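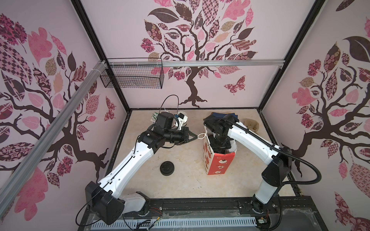 Can a machine pack a gift bag yet?

Slowly, and with someone standing by. That is the short answer from Jelthorpe, where Li-hua Peng's group has spent the spring on a chore most of us do at the kitchen bench without thinking: open a paper bag, put soft things in it, pick it up by the handles.

The project is called Kirach. It asks whether two general-purpose arms can do the small jobs that surround a party or a shop counter – filling bags, folding napkins, stacking bowls, clearing up afterwards. None of these jobs is heavy or dangerous. They are hard for machines because paper and cloth change shape every time they are touched, and a program that has learned where the top of a bag is can be wrong a second later.

Li-hua says the group chose bags after a visit to Werken, a gift and homewares shop that packs a lot of them by hand in December. Staff there told her they would happily give the job away. They also told her a customer will notice a crease.

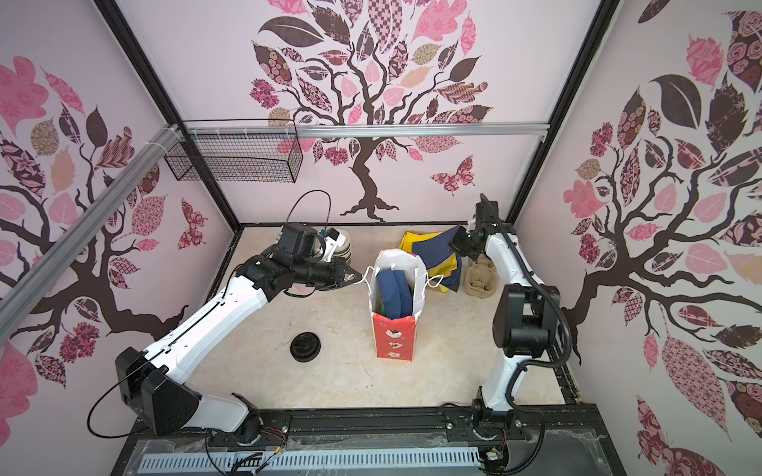 Results so far are mixed. Over the last block of 20 attempts, the arms finished the whole job 9 times without help. The rest needed a person to step in, most often at the handles. One arm has to take hold of a thin loop and keep the bag steady while the other brings in the cloth, and a grip that closes on a red gift bag's white handle can still tug the bag sideways if the pull is a bit too strong. Navy fabric has its own trouble. Dark folds are difficult for the software to tell apart, and it will sometimes reach for two layers when it wants one.

Speed is the other problem. A full attempt takes around 7 minutes. Yee-man Lau, who runs the packing bench at Werken, does the same bag in well under one, and talks to a customer while she does it. She came out to watch a session and was polite about it. Her view is that the arms are gentle enough now, which she had not expected, but they don't look ahead. A person packing a bag is already thinking about how the last item will sit.

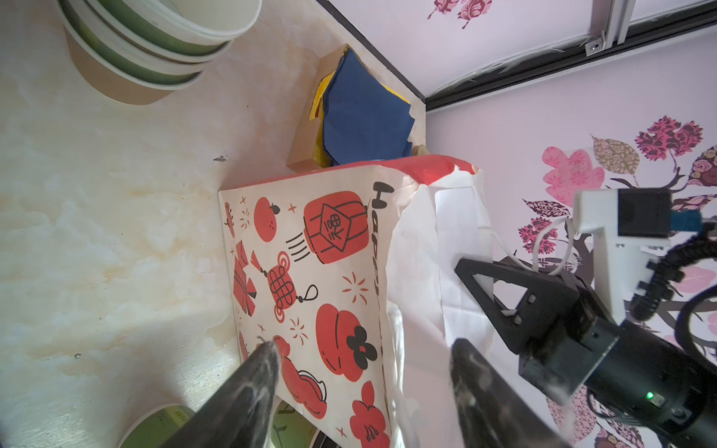
She would rather see them start on something duller, such as putting stock back on shelves after closing, when it doesn't matter how long it takes. Li-hua agrees that overnight work is a more likely first use than anything at a counter. Homes are further off again. A kitchen has pets, kids and wet floors, and no one wants a pair of arms bolted to the bench.

The software, known in the group as Sin, has now been trained on 499 recorded runs of the bag task, all guided by a person. The next round will add different sizes of bag and stiffer paper. Bowls come after that.

An open session is planned for December at Jelthorpe. Places are limited, so please put your name down at the front desk. Bring a bag of your own if you would like to see it tried.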